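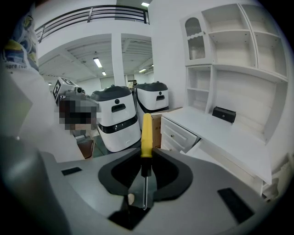 Seller on Urnlow Road wants 2000 over asking. Why? Because someone "expressed interest." My aunt expresses interest in yachts.
Dorian Rey

Is that the lot with the shared well? Walk away.
Themis Vasilakis

Shared wells are fine if the agreement is recorded. Ours has been since July, 22 pages of it.
Ludivine Lemaire

Twenty-two pages doesn't sound fine to me.
Themis Vasilakis 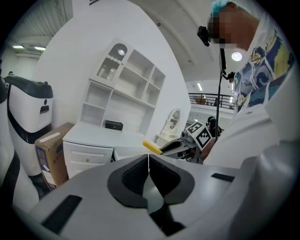

Romain Perrin
Offer asking and make them pay for the perc test. Pollus charged us about 1000.

Dorian Rey
Offered. They're "reflecting."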